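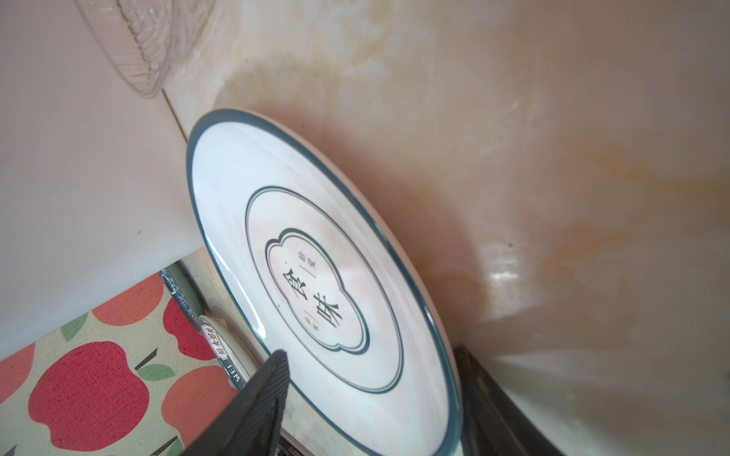 October, late evening

First proper week at the consulate in Skindgate and my feet are killing me, but what a week! I say consulate. It's two rooms over the shipping office, with a flag bracket that needs a longer screw and a brass plate I have already polished twice. The honorary consul comes in for the mornings and I do the rest, and I love it more than I expected to love any job with this much stapling in it.

Morning

Passport renewals from nine. A merchant seaman off the Bravo had lost his entirely (over the side, he thinks) and needed an emergency travel document before the ship sailed. I'd only ever done one on the training day. Forms, photographs, thumbprint, a call to the embassy, another call to the embassy, and at ten to one the stamp came down and off he went with 45 minutes to spare. He shook my hand three times!

Then the trade file. Trarkeo want to open a small office in Jaltville and had 19 questions about permits, most of which I could answer by lunch, and I felt terribly grand typing "with compliments" at the bottom. The customs ones will have to wait for the consul.

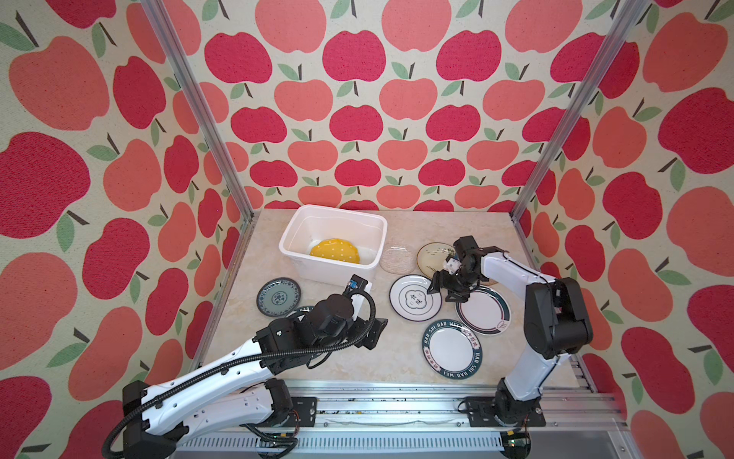

Afternoon and the reception

Invitations. We have 153 people on the list for the national day reception and the hall will take them all if we leave the piano in the corridor. I spent two hours on titles, who is Excellency and who is just Mr, and found a harbour master down twice under different spellings. The choir has said yes, both songs!

The old visitors' book turned up in the bottom drawer too, going back to when the post was first set up. Over 1000 signatures, some with little messages, a few with drawings of boats. I read it standing up with my coat on and missed the twenty past five.

Tomorrow: ring the printers, buy stamps, longer screw for the bracket.

45 shares
19 comments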